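Aprender a falar ao telefone em português

Moro em Ernach há quatro anos e ainda sinto o estômago apertado quando o telefone toca e o número é desconhecido. Em pessoa eu me defendo bem. Vejo a boca de quem fala, vejo as mãos, posso apontar para uma coisa quando me falta a palavra. No telefone só tenho o ouvido, e o meu ouvido ainda é estrangeiro.

Minha língua materna é o coreano. Em casa, com a minha irmã, falo só coreano, e com os colegas do escritório escrevo mais do que falo. Por isso passei os primeiros dois anos evitando qualquer ligação. Se o dentista só marcava consulta por telefone, eu ia a pé até o consultório, 24 minutos de caminhada, para marcar no balcão. Parecia um bom sistema até o dia em que choveu muito e eu fui mesmo assim.

Foi Lucimara Dantas, minha professora do curso da noite, quem me propôs um exercício. Eu deveria fazer uma ligação por dia, sempre com uma pergunta verdadeira, e anotar num caderno o que não entendi. Ela não aceitava perguntas inventadas. Se eu ligava para a farmácia, era para saber de um remédio que eu precisava. 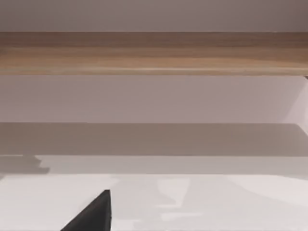
A primeira ligação foi para a padaria. Eu queria perguntar se abriam na segunda-feira. Escrevi a frase inteira num papel, li a frase, e a moça respondeu com uma outra pergunta que não estava no meu papel. Ela queria saber se era para encomenda. Eu disse "sim" porque era a palavra mais curta, e assim fiquei com uma encomenda de pão de queijo para buscar às sete da manhã. Comemos pão de queijo durante três dias.

No caderno escrevi: "É pra encomenda?". Escrevi também como soava para mim, tudo junto, como se fosse uma palavra só. Esta foi a primeira coisa útil que aprendi. No livro as palavras têm espaço entre elas e na fala não têm. "Está bem" vira "tabém", "para você" vira "procê" na boca de alguns, e "o senhor pode aguardar um minutinho" é um único som comprido que termina com música de espera.

Na segunda semana eu tinha já uma lista de frases que voltavam sempre. "Quem gostaria?" me deixou confuso muitas vezes. Gostaria de quê? Hazem Fawzy, que senta ao meu lado no curso e aprende português há mais tempo, me explicou que a pessoa só quer saber quem está falando. Ele próprio tinha respondido "eu gostaria" durante meses, e ninguém o corrigiu.

Também descobri que soletrar o meu nome é um trabalho. Sang-wook Baek, com hífen, com W, com K no final. Do outro lado vem sempre um silêncio pequeno. Agora digo logo: "S de sapo, A de amor, N de navio, G de gato", e continuo assim até o fim. Numa clínica fiquei registrado como "Sandro Beque" e deixei ficar, porque a consulta era às quatro e eu estava cansado. Na sala de espera quase não me levantei quando chamaram o Sandro.

O mais difícil continua a ser a reclamação. Perguntar um horário é uma coisa, discordar é outra. A companhia de internet me cobrou 90 reais a mais em maio, e eu precisei explicar o erro a três pessoas diferentes, começando a história do início com cada uma. Na terceira vez a história já estava bem melhor contada - até usei o subjuntivo, "se vocês tivessem verificado antes", e fiquei tão contente com a frase que perdi a resposta da atendente. Tive que pedir para ela repetir. O dinheiro voltou na fatura seguinte.

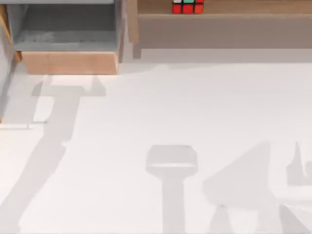

Armário, estante clara e um cubo colorido em cima.

O caderno tem agora 215 frases. Releio algumas antes de dormir, em voz baixa. Rocío Gaete, uma chilena da nossa turma, me pediu para fotocopiar as páginas da letra de médico e de farmácia, que são as que ela mais precisa. Avisei que a minha ortografia ali não é de confiança. Há páginas em que escrevi uma palavra de quatro maneiras e ainda não sei qual é a certa.

Continuo com alguns hábitos que Lucimara não aprova muito. Ando pela casa enquanto falo. Tenho sempre um lápis na mão. Antes de discar digo a primeira frase duas vezes para a parede, e se a pessoa atende depressa demais eu esqueço tudo do mesmo jeito.

Para quem está começando, eu diria para ligar primeiro de manhã, quando a pessoa do outro lado ainda tem paciência, e para aprender muito bem a frase "desculpe, pode falar mais devagar?". Eu a digo tão depressa, de tanto treinar, que às vezes me respondem mais depressa ainda.

Amanhã preciso ligar para a oficina por causa da bicicleta. Ainda não sei como se chama em português a peça que está quebrada, e vou procurar no dicionário depois do jantar.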